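Kitchen bench notebook, July
Back room at Lukura, started a little after lunch

I'm writing this down while it is still fresh, partly for myself and partly for Pascal, who takes over the washing-up corner next and will want to know where everything went and why the old arrangement drove us all slightly mad. The question for the afternoon was a small one: what do we keep out on the table, and what goes back on the shelf? Viorica thinks we keep far too much out. I was on the other side of that argument until I tried to roll out dough there last month, so I came to it today in a forgiving mood.

I wiped the table down first (twice, it does hold on to its gray smudges) and then brought things over from the shelf in small groups, so as to see what really wants to live next to what. First group: the white tray, the big mesh colander, the smaller steel bowl and the orange dispenser bottle.
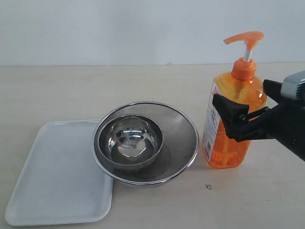 Tray, colander with the bowl inside, and the orange dispenser. First group.

I like the bowl stored inside the colander. It saves a whole place on the shelf, and the two of them are nearly always wanted together anyway, for rinsing lentils and berries and so on. The bowl does not sit in the middle, it slides over to one side and stays there, and I have stopped fussing about it. Ngân would like a cloth between them to spare the shine on the bowl. I said yes to that, it costs us nothing, and she is the one who polishes it.

The tray I am less sure of. It has a low rim, good enough for drips and not much more, and if the colander goes down carelessly it ends up sitting over the corner of the tray. My feeling is that the tray should be pulled well clear to the left and kept for things that are draining. Josefien used one the same shape in the old Hermans kitchen and swore by standing it on end behind the tap, but we have no room behind ours, so flat it stays.

Then the bottle, on which I could go on all evening - and I see that I am about to. We have had this sort of pump bottle since the Stesier order, when 12 of them came in one box, and I still think it was money well spent. The plastic is clear enough that you can see what you have, and the tube runs down the middle, so there's no shaking and guessing.
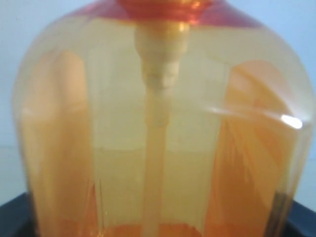 Notebook 19, p. 100

Pale yellow and a bit cloudy, as you can tell through the side. Fatos asked whether cloudy means it has gone off. I don't believe so, but I would sooner know than believe, so he is going to put a little in a glass and leave it on the windowsill overnight with a strip of tape saying what it is. Please don't pour it away, whoever is in first! If it settles out we will write to Clavano and ask, quoting the number on our delivery slip, 1649.

A note on refilling while I think of it. Unscrew at the collar and lift the pump out slowly, with the tray underneath, and let the tube run off before you lay it down anywhere. Last time I was in a hurry and spent more time mopping than I had saved. Wipe the threads before closing up, they get sticky and then Ngân can't open it with wet hands.

Where we stand for now: colander and bowl together on the lower shelf, cloth between. Tray flat, left of the sink. Dispenser out on the table at the right-hand side, where people reach for it without looking. Viorica has agreed to the dispenser and is still thinking about the tray.

Still to do: second group (the jugs and the two graters), find a cloth of the right size, ask Pascal if the lower shelf is too low for his back.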